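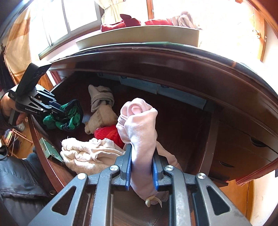 Ilbridge Household Handling Project
Progress report to the Skallham Fund
August 22, 2021

Collection of demonstrations for the clothing tasks began in April and has continued without interruption. To date, 549 demonstrations have been accepted into the training set. All were recorded with hand-held grippers in furnished rooms at the Ilbridge and Sultlow sites.

Work in this period centered on taking socks and other small garments out of drawers. Operators work with a gripper in each hand. Nesma Kamel revised the operator instructions after the first review, and sessions now include mixed drawers as well as single-item ones.

Driss Abdelaziz checks each recording before it is accepted. Nine were returned during the period for incomplete grasps and will be repeated. Labeling is three weeks behind schedule. Marwa Abou Zeid has assigned two further staff members to this work.

Spending remains within the approved budget, and no change to the grant terms is requested. Folding tasks will start at Sultlow once labeling of the drawer recordings is complete.

Submitted by Fouad Benkirane, Project Manager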